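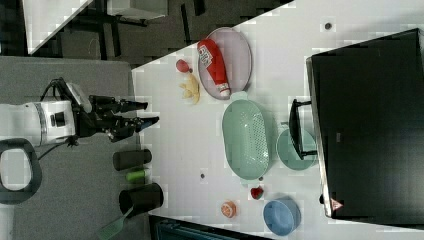 Monday, bench 3, started 9:40

Repeat of the adhesive peel work on the Timent water-based glue. Cempaka wants to know if we can drop the primer step. I said no last time and I still lean no, but the supplier's new data sheet claims otherwise, so we do it again.

I don't trust the data sheet. It quotes peel strength after 1000 hours of humidity and doesn't give the humidity. It also doesn't say what the panels were wiped with beforehand. Wiped with what matters more than the glue does, in my experience.

Set up 2 batches, primed and unprimed, same roll of aluminum, same wipe (isopropanol, fresh bottle). Wahyudi cut the strips. Clamped under the steel plate, left at room temperature. Room was warmer than I'd like by noon, the vent over the sink is stuck open again.

First pulls at 2:15. Unprimed strips came off clean from the metal side, glue all on the fabric. Primed ones tore the fabric. Wahyudi thinks the unprimed batch just needs longer to cure. Maybe. He said the same thing in January and we waited, and the numbers moved by less than the scatter between strips. I'd want to see it before I write it down as a cure problem.

The load cell read nearly 200 N on one primed strip, way above its neighbors. Not using that one until I've checked the zero. The cell drifted after the Wultville job and I don't believe it was ever properly checked in, whatever the sticker says.

Cempaka asked if Chin could run the same strips on their tester for comparison. Fine by me, but their grips slip on thin fabric and they'll report the slip as peel. If we send any, send the clamping notes too, and ask for the raw curves. A single average is no use to me.

To do:
Zero the load cell cold, then again after an hour on.
Leave half the unprimed strips clamped until Thursday, label them properly this time.
Email the supplier and ask what humidity, what wipe, how many strips.
Find out who has the Prultevance roller. It isn't in the drawer.

No change to the procedure yet. Primer stays in.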